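Man sold 'bank guard' post that did not exist, court papers say

2019-08-30

A man accused of selling fake jobs as bank security guards walked into a branch in Menerero wearing a uniform he had bought from a costume rental shop, took a chair by the door and stayed there for most of a working day before anyone asked who he was.

That, at least, is the version set out in the court papers. Parts of it are hard to swallow, and the bank has done little to clear them up.

According to the filing, the man, 46, spent the first half of the year placing notices in laundromats and bus shelters offering steady guard work at branches of Dukard Savings. Applicants paid a fee of $300, which was said to cover a background check, a badge and a half-day of training. The background check was never run. The badge was a laminated card with the bank's name spelled wrong on one side.

Police say 40 people paid. They have given no breakdown of when, or how, and a request for the list of payments was turned down. If the number is right, it adds up to $12,000, a figure the police statement leaves out and the prosecutor's office would not confirm.

The scheme is said to have come apart when three of the new hires turned up for their first shift at the same branch on the same morning. They found the man already there, in uniform, and took him for their supervisor. He seems to have encouraged this. The papers say he checked their shoes, sent one of them home for wearing sneakers and posted the other two by the deposit slips.

Customers noticed nothing odd, or nothing they thought worth mentioning. One asked him where the restroom was and was given correct directions.

It was a teller, Iveta Šimko, who finally put the question. She had worked at the branch since January and had never seen a guard there. Her first thought was that head office had hired one without telling anybody, and she said that would not have been the strangest thing to happen that year.

"I asked him which company he was with and he said Gosling," she said. "I asked who Gosling was and he said that was above his level."

There is a Gosling, as it happens. It is a parking contractor that looks after the lot behind the building, and it says it has never employed a guard of any kind, in or out of the bank. A person who answered the phone there said the company had learned about the matter from a customer.

What the man hoped to gain by sitting in the branch in person remains the weakest part of the story. The prosecution says he wanted to make the jobs look real and planned to collect a second round of fees for "weekend clearance." His lawyer says he believed he had a verbal agreement with someone at the bank and was waiting to be paid himself. No name has been offered for this someone. Neither side has explained why a person who had taken money from dozens of strangers would choose to spend seven hours in a room where any of them might walk in.

Dukard Savings put out a short statement saying that no customer money was touched and that its security procedures "performed as designed." It did not say what the design was. Asked how an unknown man in a rented jacket came to be giving orders beside the front door, a spokesman said the bank does not discuss security. Asked whether it had any guards at all, he said the same thing.

The people who paid may have a long wait. Investigators say a small part of the cash has been found, and the rest is described in the filing as "spent or moved." The bank says it owes the applicants nothing -- it never advertised the jobs -- and has pointed them to the county's consumer fraud desk. The desk is open two mornings a week and asks for a receipt. The man, it will surprise few readers, did not give receipts.

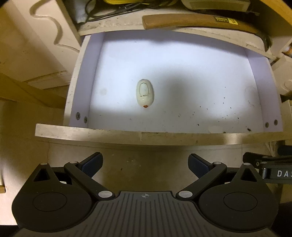
A small switch-shaped device in a drawer.

One applicant, a former warehouse packer who asked that his name be left out, said he had borrowed the fee from his sister and had turned down a real job at Pirkurel, the bottling plant, to take the guard post. He said he had doubts from the start but the uniform settled them.

"He had the hat and everything," he said.

The county says it will now put up warning posters in the same laundromats and bus shelters where the notices appeared. It ran a poster drive of this kind two years ago, after a string of fake apartment listings, and could not say whether that one had made any difference. The new posters will tell job seekers never to pay a fee up front and to call the employer directly. Callers to the Dukard Savings main line on Friday's printed hours card reach a recorded menu with no option for jobs.

The man faces charges of theft by deception and impersonating a security officer. He denies both. He has been released on bail and a hearing date has not been set.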